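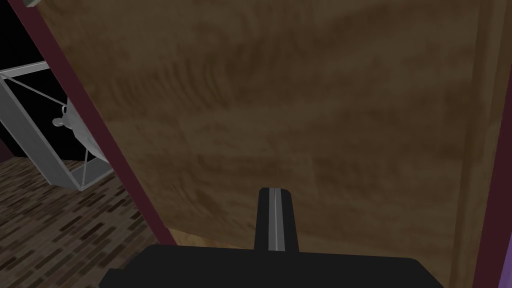 My sister keeps telling me that a person only needs one kind of bean in the house, and that the kind is black. She has been saying this for years, usually while eating my beans. I love her, and she is so wrong, and this whole post is my answer to her.

I am deep in dried beans right now. It started in April, when I stopped at Akyol (the little grocery by the bus depot, the one with the green tea glasses in the window) for lemons and walked out with a sack of big flat white beans I couldn't name. I soaked them overnight, simmered them with half an onion and a bay leaf, and ate them standing up at the stove with olive oil and far too much salt. They were creamy all the way through! The skins just sort of gave up. I had been eating canned beans my entire adult life and thinking that was the whole story.

So now I have 7 jars. Two of them are lentils, which my sister says don't count, and I have decided they do.

A few things I've picked up since then. Salt the soaking water. I grew up hearing that salt makes beans tough, and I believed it for ages, but I've tried it both ways and the salted ones come out better every single time. Keep the heat low, just a lazy bubble here and there. Taste five beans before you call the pot done, from different parts of the pot, and if one of them is chalky give it another 20 minutes. And save the broth – please, please save the broth. I freeze it in old yogurt tubs and use it for rice and for the kind of soup you make when there's a sad carrot and nothing else.

Old beans are the one thing I haven't solved. I had a bag from the back of the cupboard that simmered for an entire afternoon and still rattled against the spoon. A pinch of baking soda helped a bit, but they tasted faintly of soap, so I ended up mashing them with garlic and a lot of lemon and calling it a dip. It went fast, for a soapy dip. 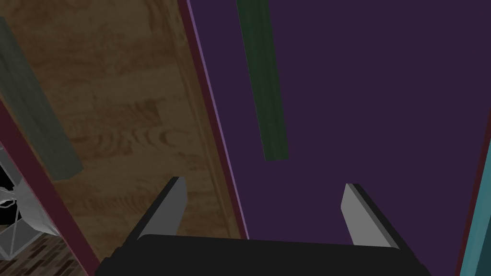
One reader, Helitz fan to the core, wrote in after my last post to say that I was making life hard for myself and that a pressure cooker would do the same job in 40 minutes with no soaking at all. Fair enough! I borrowed one, a Helitz with a dial on the front, and gave it a real try over two weeks. Chickpeas came out great. Black beans came out great too, with a dark, almost inky broth that I drank from a mug. The big white ones fell apart completely, so for those I'm staying with the slow pot and the open window.

What I missed with the pressure cooker was the smell building up over a couple of hours. I like going in to check. I like adding the garlic late and changing my mind about the rosemary. If you work long days or have hungry kids at your knees by five, though, get the cooker and don't look back.

The pot I use most is a heavy one from a yard sale, chipped on the handle. It holds enough for 2 big dinners and a few lunches, and this is how a week usually goes: beans on toast with a fried egg first, then beans with greens and whatever sausage is around, then the last cup or so blended into soup. By then I'm already looking at the jars and wondering who's next. 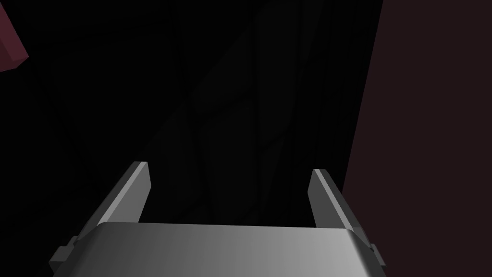

Next up is a speckled red one called Jirora that I ordered by mail on the strength of the name alone. The bag says to soak them for only four hours, and that the spots fade as they cook, which makes me a little sad, but the broth is supposed to be thick as gravy. I'm planning to do them very plain the first time, onion and salt and nothing else, and then go wild with smoked paprika on the second batch.

If you have a favorite bean, leave it in the comments with how you cook it. I'm especially after anything good for cold salads, as it's still too hot here to run the oven and I've eaten a lot of tuna. There's room on the shelf for one more jar, maybe two if I move the oats.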